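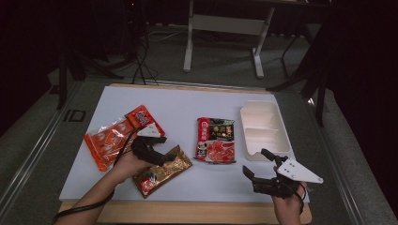 Waltraud Holzer's answer to our first draft budget was that we had priced the grippers and forgotten everything that wears out on them, and could we please start again with the pads. She was right, of course, and it stung a bit. I'd spent most of October comparing quotes from Kekel and Velberg for the hand-held units, down to the last cable clip, and the whole consumables line for the Valtatard project said "misc."

So we started again. What follows is how the plan looked once we'd sorted it out, and I've left in the places where we guessed.

Valtatard > Working papers > Equipment planning > Section 4

4.2 What we budgeted for

The task is plain enough: two grippers, one in each hand, moving packaged food and a plastic tray about on a white board. Cheap to set up, you'd think! The groceries are the smallest line in the budget and the one that drew the most comments at our planning meeting, where we had a long and rather enjoyable argument over whether snacks count as lab supplies. (They do now. There's a code for them.)

The grippers themselves we planned as a pair in use plus a spare pair, all from the same supplier. Kekel was cheaper per unit, but Velberg would sell us fingers and pads separately, and that settled it for me. Buying a whole new gripper every time a pad gives up is a miserable way to spend a grant. We also put in spare cables, which I had left out entirely the first time round. 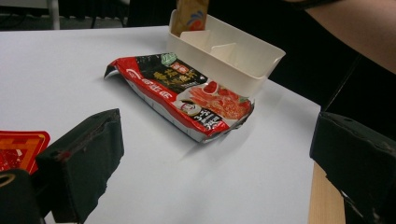 The period covered is 18 months, with over 105 hours of handling time planned inside it. I don't love that second number. It came from multiplying an optimistic session length by an optimistic number of sessions, and if I were doing it over I'd budget by pad changes and let the hours fall where they may. Kälin, whose lab colours its spending charts by failure type, sent us a spreadsheet that works this way - I've since borrowed the layout wholesale.

For packaging, we allowed for replacing the lot regularly. Soft pouches crease and crumple, and a creased pouch is a different object to grip from a fresh one, so we wanted both on the shelf and labelled. Bags of individually wrapped pieces got their own line. They shift about inside when you squeeze, the plastic is shiny, and I reckoned we'd want plenty of them. The plastic tray we simply bought in multiples, same mould, same colour.

Pads went in at 3 sets per gripper. Figure 3 gives a fair idea of the kind of surface I mean: look at the lower edge of the left pad, where a bit of the black material has come away and curls down.

Figure 3. Open fingers of a hand-held gripper at a bag of wrapped snacks on the white tabletop.

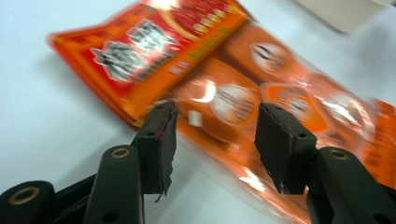

4.3 What we left out

Storage, mainly. Spare grippers need a cupboard that locks, and food packets need one that closes properly, and neither was in the plan. Freight was the other one. We had it as a single percentage across all orders, and I'd now split it by supplier.

Previous section | Contents | Next section | References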